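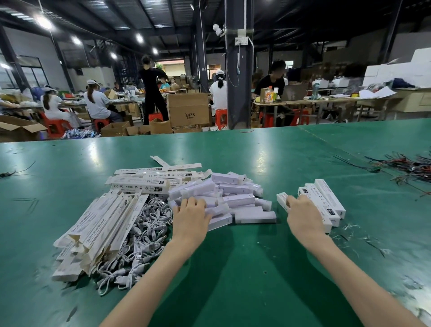
How to plan a public art walk on city streets

An art walk is a set of works placed along a route that people can cover on foot, at their own pace, without a ticket. The notes below come from three editions of the Lelia walk, which runs through the blocks between the Wattimena footbridge and the old ferry landing. They should fit most small festivals with more artists than rooms.

1. Choose the route before the artists

Walk it yourself twice, once in daylight and once after dark. Write down where the sidewalk narrows, where people already wait (bus stops, food windows) and where the noise would drown out a speaker. A good route for an evening is a mile or less. Ours has 10 stops, and visitors who read every label finish in under two hours.

Mark each possible site on a paper map. Give it a number and keep that number to the end, even if you drop other sites. Renumbering halfway through caused us more mistakes than anything else in the first year.

2. Ask for permission early

There are usually two owners to deal with. The city controls the sidewalk, and a private owner controls the wall or window behind it. Send both the same one-page letter with the site number, the dates, the size of the work and how it will be fixed. We mail ours in April for a walk in late summer.

Ask the city office which of these it needs:

A sidewalk use permit
A sound permit, if any piece plays audio
Proof of liability insurance
A sketch showing the clear width left for wheelchairs and strollers

Do not announce a site until the letter comes back signed. A shop manager's spoken okay is not enough if the building belongs to someone else.

3. Write the open call

Keep it to one page. List the sites, the fee, the deadline and what you will not cover. Our last call closed on 6th August and brought in 67 proposals. Ask for a single drawing, 300 words and a rough budget. Longer applications take weeks to read and don't lead to better choices.

Say plainly whether power is available at each site. Artists will assume an outlet unless told otherwise.

4. Set the budget

Pay the artists first and fit the rest around them. The Troltamau festival office, which lends us its accounts, sets aside $343 per site for materials on top of the artist fee. Printing, insurance and permits came to $3,318 for the whole walk last time. Keep a small reserve for replacing things that get rained on or carried off.

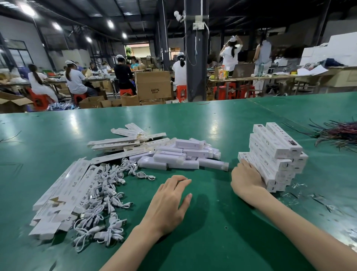 Do performers need a permit if they keep moving along the sidewalk?
In most cities a small group that keeps moving and leaves room for others can go ahead without one, but the rules change once it stops and draws a crowd. Call the permit desk, describe the piece and ask for the reply by email.

5. Install in one day

Start at the far end of the route and work back toward your base. Two people and one cart per four sites is enough for posters, small sculpture and window pieces. Anything heavier than one person can lift needs its own crew and its own time slot.

Afiq Ginting, who made the rope piece at site 6, tests every fixing by hanging his own bag from it overnight. We now ask all artists to do a test hang at least a day ahead. Tape that holds in a studio often lets go of brick.

Take a photo of each wall before anything goes up. You will want it if the owner asks about a mark later.

6. Labels and maps

Print labels in large type and put them at chest height, to the right of the work. Title, name, one or two sentences. Laminate them. The map can be a folded letter-size sheet, handed out at both ends of the route. Leave a stack with every shop that lent a window.

7. During the walk

Check every site once in the morning and again an hour before dark. Carry spare labels, zip ties, wipes, batteries and a broom. For performances, one person should stay with the artist to watch the curb side – the audience will step into the street to get a better view.

Post changes at the starting point on a board as well as online. Plenty of visitors never look at the website.

8. Take it down

Remove everything the morning after closing, labels included. The Stavex building asked for its wall back by noon and we made it with ten minutes left, so book the cart for the full day. Send each owner a short note and a photo of the clean wall within a week.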